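**Ticket: rattling rack and stuck panel, Randeck kitchen**
Status: open
Opened: Thu 24 November

Hello again, and thank you for being so patient with me over the phone! I promised to write it all down properly, so I hope this isn't too much.

The white unit in our Randeck kitchen (the Drender one, put in last February) has started catching when we close it. It goes along nicely and then just stops, with the gap still open, and the wire rack inside gives a rattle. A good firm push will sometimes finish the job, but I don't like forcing it.

What I've tried so far:

- Wiped both white edges with warm soapy water and dried them well. No change.
- Took everything out and closed it empty. It caught again, though the rattle was softer.
- Lifted the rack out, turned it around and put it back – no better, and one end was a devil to get in.
- Tightened the screws I could reach. One kept turning and never got snug.

I've since put a few things back, as we do still have to cook supper. 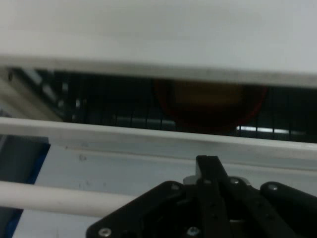
The gap is wider on the right, and it has been that way every time it sticks. My own guess is that one side has dropped a little, but you'll know far better than I do. Kettler quoted us for a whole new front and I'd really rather not go down that road if a bracket or a couple of screws would do it.

Could Virkerent tell me whether the rack is sold separately, and whether I should stop using the unit in the meantime? Mornings before 8 are best for a call, or any time after lunch.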